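1/ ok thread on moving out of a rental in winter bc three people have asked me this week and I keep typing the same thing. Grab a cuppa

2/ start with the condition report. The one from when you moved IN. If you can't find it, email the agent today, not the week you leave. Mine took 23 days to send a pdf

3/ Bond. Ours was 2000 and they tried to keep 200 of it for "general cleaning". General!! Asked for an itemised invoice. Went quiet. Got the lot back in May

4/ that was the Toltance place btw, the flat with the carport. The one before it was worse but I was 19 and just paid up

5/ carpets. Read your lease before you book a steam clean. Ours said professionally cleaned "if required" and Mwangi Minja had already rung a bloke and paid a deposit. Gone

6/ walls - sugar soap, warm water, old t-shirt. Not the magic eraser things, they leave a shiny patch on matte paint and then you've got a colour problem. Ask me how I know

7/ oven. Do it the night before, not the morning of. Paste on, windows open, go get fish and chips

8/ someone always asks about picture hooks. If they were there when you came leave them. If they're yours, pull them, fill, sand, and for gods sake don't fill with toothpaste. Obadia Nyanda did the whole hallway in mint. It was a nice smelling hallway

9/ boxes: bottle shop, free, small, strong. Books go in these. Doonas and pillows go in garbage bags and ride in the back seat

10/ van hire. We used a mob called Pletness, fine, no complaints, but book the 2 hour slot only if you live on the ground floor. We did not. Third floor no lift

11/ Kanini Mrema says label the box on the side not the top. She's right, they get stacked, you can't see the top. I've done it wrong four times

12/ electricity and internet - give them a end date AND a meter reading. Take the reading yourself, photo of the dial, done. Water's usually the owner but check

13/ clear every flat surface right back and wipe it before you start packing that room. White ones show everything
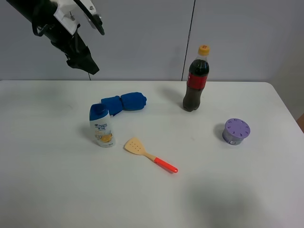

14/ keys. Every copy. Count them against the report, incl the mailbox one and the garage remote. Get a receipt with a time on it, 13/04/2022 is written on mine in biro and it saved me a weeks rent

15/ be at the final inspection if they'll let you. Some won't. Ask in writing anyway

16/ redirect your mail. I forgot, again. Pendo Laizer is still getting my rego notices at the old joint, sorry Pendo

17/ right the kettle is always the last thing in the van and the first thing out. Will add more if I think of it, bins go out tonight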